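Last updated 2018-08-11

# Writing a death notice for the Stellville paper

Families usually have a day or two to get this done, and most have never written one before. These steps cover a paid notice in the Stellville weekly. A longer obituary for a church program or a website can be built from the same notes later.

## 1. Collect the facts first

Get these on one sheet of paper before you write any sentences:

- Full legal name, maiden name, and any nickname people knew them by
- Date and place of birth
- Date and place of death
- Parents' names
- Marriage dates, if you want them included
- Schools, military service, main jobs
- Clubs, congregation, or lodge
- Service time and address

Check spellings against something printed. A marriage certificate or an old funeral card is better than memory. Middle names get mixed up a lot, and so do the names of in-laws.

## 2. Make the family lists

You need 2 lists, one for survivors and one for those who died earlier. Start each with the closest relation and work outward: spouse, children, grandchildren, brothers and sisters, then nieces and nephews. Spouses of children can go in parentheses after the child's name, like this: "her son Peter (Anne)."

Decide now how to handle stepchildren, former spouses, and partners who weren't married. Ask the person who will be most affected. It takes one phone call, and a correction in print takes another week.
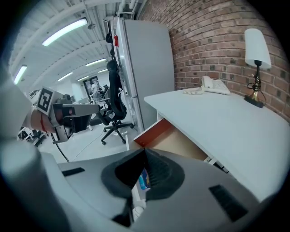
For grandchildren, either name all of them or give only a number. Naming a few and leaving out the rest causes trouble. Great-grandchildren follow the same rule.

## 3. Write the opening sentence

Put the name, age, town, and date of death in the first sentence. "Passed away," "died," and "went home" are all accepted. Use whichever one the family says out loud. Cause of death is optional.

## 4. Fill in the life

Go in order of time. Birth and parents, school, work, marriage, then what the person liked to do. Two or three plain details do more than a string of adjectives. "She worked the counter at Leka Hardware for 16 years and kept bees" tells a reader who she was.

Leave out the street address and the mother's maiden name if you are worried about identity theft. I leave out the full birth date too and give only the year.

## 5. Cut to length

The basic rate covers 235 words. Anything over that is charged by the line, and the list of survivors counts. If you are close, cut adjectives first and then job titles. Don't cut names. 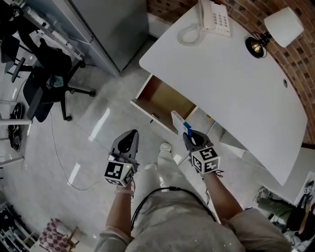
Austra Stankevičius wrote to say that she would cut the service details before anything else if the funeral home already has them posted. She did this for her uncle's notice and put "Services at Vornden Chapel, call for times" at the end, and it saved her four lines. That works if the chapel answers its phone. Ask before you print it.

## 6. Have someone else read it

Pick a relative from the other side of the family. Have them read the names aloud while you follow along on your sheet. Then check the date of the service against a calendar.

## 7. Send it in

Email the text in the body of the message, with the photo attached. Include the funeral home's phone number, as the paper will call to confirm the death before it runs anything. Stirnanlow Funeral Home will submit the notice for you if they are handling the arrangements, but ask to see the proof yourself.

Save a copy of the final version. Banks and pension offices won't take it in place of a death certificate, but cousins will ask for it for years.

Nikau Fairweather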